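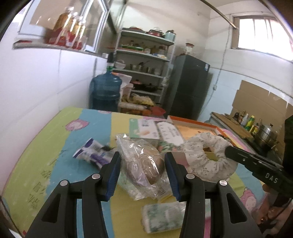 Wrapped snacks on the bright cloth at the Plomside community room.

The snack-and-toy box drive at Plomside is back for another summer, and if you have been meaning to clear a shelf at home, you have until 19th July to bring things by. Packaged bread and other wrapped treats are welcome, along with cartons, tissues, sponges and the kind of small soft toy that makes a child feel looked after the minute the lid comes up.

Sigrún Vestergaard, who started the drive in February of last year with 5 boxes on her own kitchen table, is hoping for 20 this time. She likes a box to have a bit of everything in it — something to eat, something useful for the house, and one thing that is purely for fun. Please check the dates on food before you drop it off, and leave the wrappers sealed.
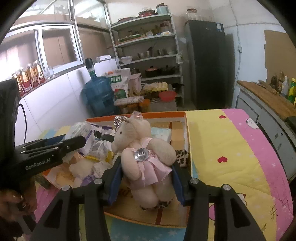

Vestergaard said the toy is what families write back to her about, long after the snacks are gone, and that she would gladly take more of them, dressed up or plain.

Boxes go out to families on the Colevus side of town first and then out toward Trullier. Drop-off is at the side door, and there is usually coffee on, so do stay a while if you have the time.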